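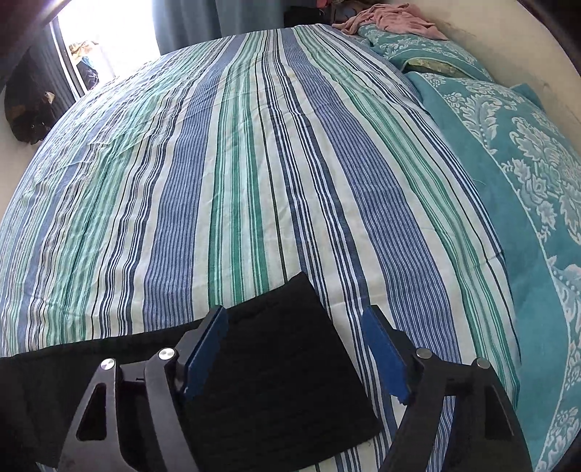 A gene is an instruction stored inside a cell. It is written in a long, thin molecule called DNA, and DNA is packed into bundles called chromosomes. A chromosome can be compared to a striped bedsheet with wide blue bands, green bands and narrow navy lines. Scientists stain chromosomes with dye, and under a microscope they show wide and narrow bands too. The bands work like street signs. They help a scientist say which part of the chromosome a gene is on.

What is DNA made of?
DNA has four chemical parts, known by the letters A, C, G and T. The order of the letters matters. Three letters in a row make one "word," and most words name one building block of a protein. A protein with 80 building blocks needs 240 letters, plus one more word that means "stop."

How many copies are there?
Most of your cells hold two copies of each chromosome. One copy came from your mother and one from your father. Egg cells and sperm cells hold only one of each.

Pea plants have seven pairs of chromosomes, so a pea leaf cell has 14. A pollen grain from the same plant carries half of that in its sperm cells – seven.

What happens when a letter changes?
A change in the letters is called a mutation. Many mutations have no effect. Some change a protein so that it works differently or does not work at all. A gene 300 letters long has 300 places where a single letter could be swapped.

Words to know
Cell: the smallest living unit of a plant or animal.
Chromosome: a bundle of DNA and proteins.
Mutation: a change in the order or number of DNA letters.
Protein: a large molecule that does a job in the cell.

From the Gilmartin Science Pages for Young Readers, Trestport. Next page: How Traits Are Passed On.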